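Sutherland Community Help > Wallets and Transactions

Unconfirmed transaction stuck after fee set too low, change output also locked

Posted by ilton_node, 3 August 2019

I sent a payment from my desktop wallet with the fee set by hand to 2 sat/vB. The mempool filled up shortly after, and the transaction has been unconfirmed for 29 hours. The recipient can see it as pending. My problem is that the wallet spent one large input, so nearly all of my balance went into the change output, and the wallet shows that change as "unavailable (unconfirmed parent)".

Details:
Wallet: Murkar desktop, default settings, seed backed up on paper
Inputs: one, native segwit
Outputs: two (payment and change)
Replace-by-fee: I did not tick anything, and the details window says "RBF: no"

What I want to know is whether I can speed this up from my side, and whether deleting the transaction from the wallet history will return the coins. A post on another board said to delete it and send again. I also need to make a second payment before the first one is likely to clear.

Þórarinn Toft

Deleting the entry from your history does nothing to the network. It removes the record from your local file. Other nodes still hold the transaction in their mempools, and if you build a new one from the same input without the RBF signal on the original, most of them will reject it as a conflict. Do not do that as a first step.

Since the original is not flagged as replaceable, use child-pays-for-parent (CPFP). You spend the unconfirmed change output back to yourself with a high fee. A miner who wants the fee on the child has to include the parent too, so what matters is the combined rate of both.

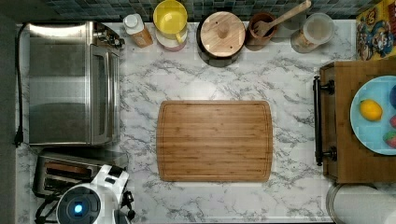 The calculation is simple. Add the virtual sizes of parent and child, multiply by the rate you want, and subtract the fee the parent already paid. The remainder is the fee for the child. If your target is 30 sat/vB, the child alone will have to pay well above 30 to pull the average up. Check the fee estimate again right before you broadcast.

In Murkar:

1. Open Settings, then Spending, and turn on "Allow spending of unconfirmed change".
2. Open the Coins tab. The change output should now be selectable.
3. Select only that output. Send the maximum to a fresh receive address in the same wallet, fee subtracted from the amount.
4. Set the fee by hand to the figure you worked out.
5. Enable RBF on the child. If the estimate was too low you can then bump the child without building another one.

For the second payment, you can make it the child. Send to the second recipient from the unconfirmed change, with the CPFP fee included, and you save the cost of one transaction. Tell the recipient that it depends on an unconfirmed parent, as some exchanges will not display it until it confirms.

lernen_hodl

just wait. mine was stuck for days last October and it went through on its own overnight. if it gets dropped the coins come back anyway, you don't lose anything

quietledger

Waiting is safe but it is not always quick. By default a node drops a transaction after two weeks, or sooner if its mempool reaches the size limit and yours is at the bottom. Your wallet, or the recipient's, may also rebroadcast it, in which case it can stay around longer than that. Dropped by some nodes does not mean dropped by all.

Toft's method is correct. One addition: if the mempool minimum has gone above 2 sat/vB, some nodes will already have evicted the parent, and they will refuse the child because they no longer know its input. Look the parent up on more than one explorer first. If it is missing from most of them, wait for the minimum to fall, rebroadcast the parent, and then send the child.

ilton_node

Parent is still on both explorers I checked. I worked out the child at 80 sat/vB and sent it to a new address in the same wallet with RBF on. Both show as unconfirmed so far. I will hold the second payment until they clear.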